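Insaurralde Custom Show Fills the Old Rail Yard

1 October 2022

The Insaurralde Custom Show has wrapped up its biggest edition so far, and if you were one of the 974 people who came through the gate, you'll know how hard it was to leave. The old rail yard was packed from end to end with lowriders, hot rods, choppers and a few lovely things on three wheels that don't fit any class at all.

Best of Show went to Renato Rivadeneira for his Vustosgate, a long, low coupe he has been building in his father's barn for more than 10 years. He drove it in himself, all 193 miles, with the windows down and a toolbox on the passenger seat, and he looked truly stunned when they called his name. 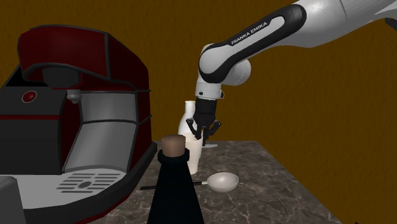 The motorcycle hall was just as lively this year. The Restano club brought a whole row of hardtails, and the paint on them was a treat to see up close - deep candy reds, hand-pulled pinstripes, even a gas tank done like an old circus poster. People kept circling back for a second look, and so did we.

Over at the swap meet, the Vetel stand had sold out of its reprinted shop manuals by lunchtime, though they kindly took down names for the next batch. The raffle brought in $600 for the high school auto shop, which badly needs a new lift. 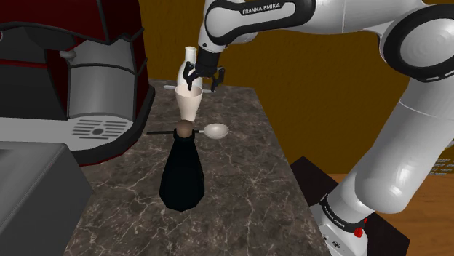 Next Year's Show

Entry forms for the next show go out in February, and builders who came this year will get theirs first. There will be a class for unfinished projects too - so if yours is still in primer, bring it along anyway.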